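Wrist-only policy does well offline, fails to close on box latches. Is the evaluation method wrong?

Posted in Manipulation and Learning

Laria

I am trying to reproduce a result from a group report on imitation learning with a single wrist camera. The claim is that for short tabletop tasks the fixed overhead camera can be dropped without much loss, provided that the start poses in the demonstrations are varied enough.

My set has 305 demonstrations of one task: approach a lidded box on a felt mat, hook the latch, lift it. I hold out 44 of them for validation. Action error on the held-out set is low and flat after the first few epochs. On the arm the approach is fine, the fingers arrive next to the latch, and then the policy hovers. It closes on the latch in 2 trials out of 30. The same training code with both cameras closes in most trials.

Things I have checked: the gripper command is normalised in the same way at training and at run time, the camera exposure is locked, and latency is the same in both set-ups. I have not changed the action horizon.

Is low validation error with this success rate a known pattern, or should I be looking for a bug?

Hsu

Known pattern. Validation error on held-out demonstrations is averaged over all time steps, and in a task like yours most of the steps are free-space approach. The closing phase is a handful of steps per episode. A policy can get every one of those wrong and the mean will hardly move.

Split the error by phase before doing anything else. Label the step where the gripper command changes, take a window on either side of it, and report the error inside and outside the window separately. I would expect the outside figure to look like the one you have now and the inside figure to be several times larger.

Second point, on the hovering. If your demonstrator paused before closing, the data contain many nearly identical views labelled "do nothing" and only one labelled "close". With a single view and no history the policy has no means of telling how long it has been waiting, so it copies the most common label. The overhead camera may be hiding this by giving a slightly better reading of depth to the latch. Trim the pauses and retrain. It is a one-line filter on joint speed.

Do not select checkpoints by validation error either. Run the arm on a few of them.

Arkia

had the same thing, used more demos and it went away. try 2x. also check the gripper isn't upside down in the config, mine was

Tanvir Mondal

I agree with Hsu on splitting by phase. I would add a caution about the comparison itself.

Thirty trials is enough to tell a policy that nearly always fails from one that mostly works, so your main finding stands. It is not enough to rank two fixes against each other if both land somewhere in the middle. Use the same list of box poses for every policy, run the policies interleaved, and write down the failure type for each trial: missed, hovered, closed short, closed and slipped. A change from "hovered" to "closed short" is progress even if the success rate stays where it is.

On start poses: check the spread at the moment of closing as well as at the start. People vary where the arm begins and then steer into the same final approach every time. In the set we collected for Nosteseo in February the starts covered the whole mat, but the last part of the path was a narrow funnel. The policy was reliable inside it and had no recovery outside it. We added short demonstrations that began beside the latch, deliberately off to one side or too high, and kept the rest of the data unchanged. Hovering became much less common — closing short then became the main failure, and a longer action horizon dealt with most of that.

One check that costs nothing is to take the wrist view just before closing from several failed trials and find the nearest training views in the encoder's feature space. If the neighbours all come from the approach phase, the encoder is not separating the two phases and more epochs will not help. If they come from the closing phase and the command is still "open", look at the pauses first.
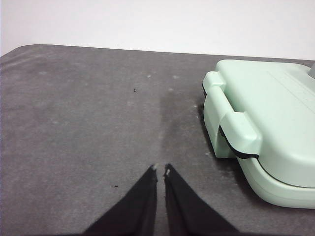

For the neighbour search, use the features before the pooling layer if you can get at them. Pooled features throw away position, and a latch slightly too far to the right comes out almost the same as one between the fingers. Cosine distance is fine. I keep the five nearest views for each query and note the episode and time step of each, so that several neighbours from a single demonstration are not mistaken for broad coverage.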